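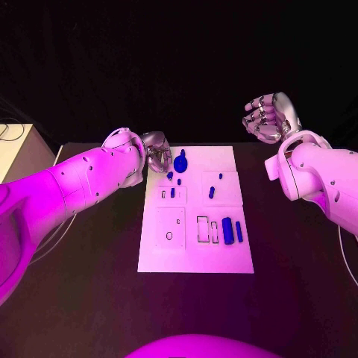

Fig. 1. White board with blue pegs, one round blue piece with a knob.

Search this site Go
Search

Week 2 handout: Hand function after stroke
Nazma Wickramasinghe
7/31/24

Read before lab. Bring the Begum chapter, we use her grip table all term.

Where we left off: arm recovers from the shoulder outward, mostly. Fingers last. Plenty of exceptions, see the Munorska case (good finger flexion, very poor shoulder).

Grip types, quick review
- power grip: whole hand, palm involved. Jar, hammer, rail.
- precision grip: pads of thumb and fingers. Pegs, coins, buttons.
- hook: fingers only, thumb not needed. Shopping bag.
- lateral (key) grip: thumb against side of index. Often the first useful pinch a patient gets, and they will use it for everything if you let them.

Opening vs closing. Students always test closing. Test opening too! A patient with a strong grasp who can't let go has no working hand. Look at release at the end of every task and write down how it happened: fingers extend, wrist drops, or other hand pulls object out.

Spasticity is not weakness. Can have both. Move the joint slow, then fast, note where the catch comes. Finger flexors get tighter when the wrist is extended so record wrist position or the score means nothing.

Peg tests. Seat patient square to table, board at midline. Demo once, one practice run, then timed. Stronger hand first. Stop at 60 seconds for our purposes, record pegs placed. Published tests have thier own rules, don't mix them with ours. Dropped pegs: leave them, keep the clock going.

Common errors in last year's write ups
- "hand weak" with no muscle group named
- trunk lean not mentioned (watch for it, they lean instead of reaching)
- no note on sensation. Eyes closed, light touch, then position sense at thumb. Do it before the pegs.
- neglect confused with field loss

Practice dose: short sessions, many of them, task the person cares about. Buttons for one, tea cup for another. Cover this properly in week 3.

For lab: pairs, both hands, swap. Sheets due Wednesday. Room 2135 not the old one.

Recent items
Week 1 handout: Motor pathways
Reading list (updated)
Trelto splint sheet
Sturis case notes, part 2
November exam topics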